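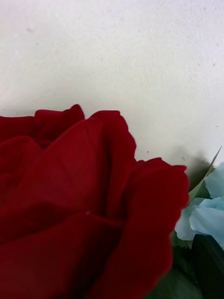 Conditioning cut roses before arranging

These steps apply to roses bought in bunches from a wholesaler or cut from the garden. They cover the period between delivery and arranging, when most early losses occur. Allow a full evening; stems conditioned on Tuesday can be arranged the following morning.

What you need
Clean buckets, one per variety
A sharp knife or bypass pruners
Household bleach and a bottle brush
Cut flower food, powder or liquid
A kitchen scale that reads in grams

1. Clean the buckets
Scrub each bucket with the brush and a weak bleach solution, then rinse twice. Pay attention to the seam at the base, where residue collects. A bucket that looks clean can still carry enough bacteria to block a stem. The Skikwood buckets I use have a rounded base and take less scrubbing, but any smooth plastic bucket will do. Avoid bare metal, which reacts with some flower foods.

2. Mix the solution
Fill each bucket with 5 liters of lukewarm water. Add flower food at the rate printed on the packet and stir until no grains remain. Do not round up. Overdosing burns the leaf margins, and underdosing feeds bacteria without suppressing them. If the packet gives a rate only for a large tank, divide it down and weigh the powder.

3. Strip the stems
Remove all foliage that would sit below the waterline. Leave the upper leaves in place. Pull thorns only where the stems will be handled; a metal stripper used with force tears the bark and shortens vase life. Remove damaged outer petals by hand, pulling sideways at the base.

4. Cut and place
Cut at an angle, taking off an inch from the bottom of each stem. Place each stem in solution as soon as it is cut. Do not crush or split the ends.

5. Rest
Stand the buckets in a cool, dark room for at least four hours. Keep them away from fruit, which gives off ethylene. Leave space between buckets so that air can move around the heads - gray mold starts where wet petals touch.

Reviving a limp stem
If the neck bends, recut the stem, wrap the head and upper stem in paper so the neck is held straight, and stand it in deep lukewarm water for two hours. Stems that are still limp after that should be discarded.

Natalia Beltrán
Revised October: bleach rinse added to step 1.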